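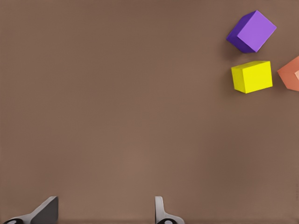 Figure 5. Three colored cubes on a brown tabletop, with the purple one uppermost (rendering).

Section 5. Setting Up a Public Hearing in Jamico

Posted in June by Jamico Documentation, Güler office

This section covers creating a hearing, opening it for written comment, and building the speaker list. It is written for clerks and deputy clerks. You need an account with the Clerk role. If your account has the Viewer role, the Hearings tab is gray and you can't follow these steps.

The sample data in this section is from the Grudstead training site. Your own ward names and notice periods will be different.

5.1 Before you begin

Have the following ready:

- The title of the hearing, worded exactly as in the published notice
- The agenda item number, if one has been assigned
- The opening and closing times for written comment
- The speaking time per person set by the chair

Check the notice period that applies to your body. Jamico does not know your local law. It will let you open a hearing that has not been properly noticed.

5.2 Create the hearing

1. Sign in and select Hearings.
2. Select New Hearing. A blank record opens.
3. Type the title. Do not use abbreviations the public would not recognize. "Ward Boundary Review" is fine. "WBR Ph. II" is not.
4. Choose a hearing type. Zoning, Budget, Boundary Review and General are supplied. Your administrator can add others under Settings.
5. Enter the agenda item number, or leave the box blank and fill it in later.
6. Attach the notice as a PDF. Draft notices should be kept in the Drafts folder, where the public can't see them.
7. Select Save. The record now shows as Not Open.

Note: The hearing type can't be changed after the first comment comes in. If you picked the wrong one, close the hearing, create another, and use Transfer Comments (Section 8).

5.3 Set the comment form

The comment form has three required fields: name, ward or address, and comment. Email is optional. Some bodies also ask whether the person is for or against the item.

1. Open the record and select Comment Form.
2. Turn the Position question on or off. If you turn it on, keep the choice "Neither / other." Residents who have a question, or who support only part of a proposal, need somewhere to put it.
3. Set the maximum length. The default is 3,000 characters, spaces included. Longer statements can be attached as a file.
4. Choose the form languages. Each language you turn on must have its own instruction text. Jamico does not translate the text for you, and an empty box shows on the public page as an empty box.
5. Select Preview and read the form through once as a resident would.
6. Select Save.

CAUTION: Do not add a question about party, religion or national origin to the comment form. Answers become part of the public record the moment they are submitted, and can't be removed by the clerk.

5.4 Load the ward list

For Boundary Review hearings, comments can be sorted by ward or precinct. Other hearing types skip this step.

1. Select Areas, then Import.
2. Choose your area file. The file must have two columns, Code and Name, in that order.
3. Check the count on the confirmation screen against your own list. The training site shows 52 precincts.
4. Select Accept.

If the count is too low, look for duplicate codes. Jamico keeps the last row with a given code and drops the earlier ones without a message. If the count is one too high, the heading row was probably read as a precinct. Check "First row is headings" and import again.

Area names appear on the form in the order of the file. Sort the file before you import it. There is no sort button.
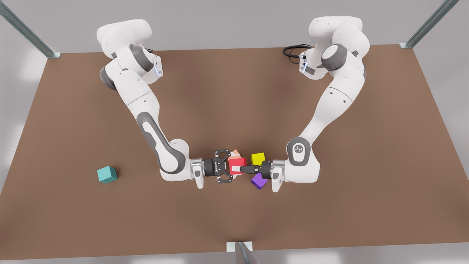
Figure 6. Two robot arms over a brown table, with four cubes between their grippers and a teal cube to the left (rendering).

5.5 Open written comment

1. Open the record and select Schedule.
2. Enter the opening time and the closing time. Both use the time zone in Settings.
3. Select Publish. The status changes to Open when the opening time is reached.
4. Visit the public page from a computer that is not signed in, and confirm that the form appears.

Comments started before the closing time can be submitted for a short grace period. The grace period is set by your administrator and may be zero.

Note: If the chair extends the comment period, change the closing time in Schedule. Do not close and reopen the hearing. Reopening sends a second notice to everyone on the mailing list.

5.6 Build the speaker list

1. Select Speakers, then New List.
2. Enter the speaking time. The training site uses 2 minutes.
3. Choose the order: Sign-Up Order, or Alternate by Position. The second choice works only if the Position question is on.
4. Set the maximum number of speakers, or leave it blank for no limit.
5. Select Print List for the chair's copy. The printed list leaves out email addresses.

People who sign up at the door are added with Add Walk-In. They go to the end of the list. To move a name, drag it, then enter a reason in the box. The reason is kept in the log.

A list with more than roughly 200 names may load slowly on older machines. Print it before the meeting is called to order.

5.7 If you use the Ultard timer

1. Connect the timer to the clerk's computer and turn it on.
2. In Speakers, select Timer and wait for the word Ready.
3. Select Test. The display should match the clock on your screen.

CAUTION: Do not unplug the timer while a speaker's time is running. The remaining time is lost and must be entered by hand.

Continue to Section 6, Closing a Hearing and Exporting the Record.

Last updated: Sunday, October 11, 2020

Contact Support | © 2020 Jamico. All rights reserved. | Back to top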